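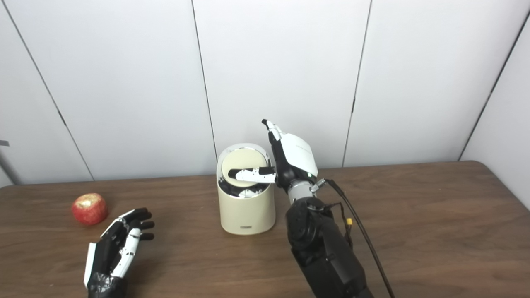
Clearing out a lidded canister

Every house I've been in has one tub where small parts go to be forgotten. The usual advice is to buy a set of dividers. I doubt it. I bought the Velter inserts once and ended up with the same tangle in smaller compartments.

What follows takes an evening and costs nothing.

1. Clear a table and tip the lid right back. If it won't stay open, hold it with one hand and work with the other.

2. Lift pieces out from the top. Don't upend the whole thing – knots get tighter when they land in a heap.

3. Put each piece with its own kind. Saqib Sial sorts by color, which looks lovely and is useless when you want a particular plug.

4. Anything you can't name goes in an envelope marked with the month. If it's still sealed next November, throw it out. Razia Bukhari gives hers two years. I think that's cowardice, but she did once need a part from one.

5. Wipe the inside and let it dry before anything goes back.

6. Refill to below the rim. A lid that has to be pushed down means you kept too much.

About labels: write what's inside, in pencil. "Misc" is a label for people who plan to do this again.

My own tub held 112 pieces and I kept 11. I'd like to say it has stayed that way, but I last checked in spring.

Last updated: November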